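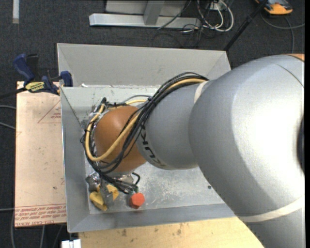
Speaker notes: Do open-plan offices make people talk more?
Last updated: 10 January 2018

Slide 1. Say hello, thank Indira Subramaniam for the slot. Keep it to 15 minutes. Ask for hands: who picked their own desk? Wait. Don't fill the silence.

Slide 2. The claim. Take out the walls and people will share ideas. I've heard it at Witerby, at Skillitz and again in Markthorpe last December, nearly word for word. Each time I asked where the evidence was. Each time I got a floor plan.

Slide 3. What we looked at. Witerby moved 300 staff onto one floor. Bogdan Adamczyk let me read the survey they ran afterward. The question was "Do you feel more connected?" No survey from before the move. So more connected than when? (Pause here, people usually laugh. If they don't, go on.)

Slide 4. Headphones. Walk over to the Skillitz floor at ten in the morning and listen. It's quiet. People sit an arm's length apart and send each other messages. Ashwin Chacko says this is a training problem. I doubt it. You can't train someone to enjoy being overheard on the phone with their dentist.

Slide 5. Money. Rent per desk went down, and I have no quarrel with that. If saving rent is the reason, put it in the memo. What bothers me is the page about "chance meetings" stapled on top.

Slide 6. The other side, be fair. Niilo Heinonen's team liked the move and still does. They are a small group, they all work on the same thing, and they asked for it. I'd want to see it hold up in a team that didn't ask. Senthil Gounder will probably raise new hires learning faster by listening in. Could be true. I haven't seen anyone measure it.

Slide 7. What I'd want before the next move:
- a survey before and another one six months later, same questions
- sick days, both years
- a count of who books the small rooms, and for how long

Skip slide 8 if we're past time.

Questions. If somebody brings up the coffee machine story, ask who told it to them.

Contact: Indira Subramaniam, events desk | Copyright 2018 | Back to top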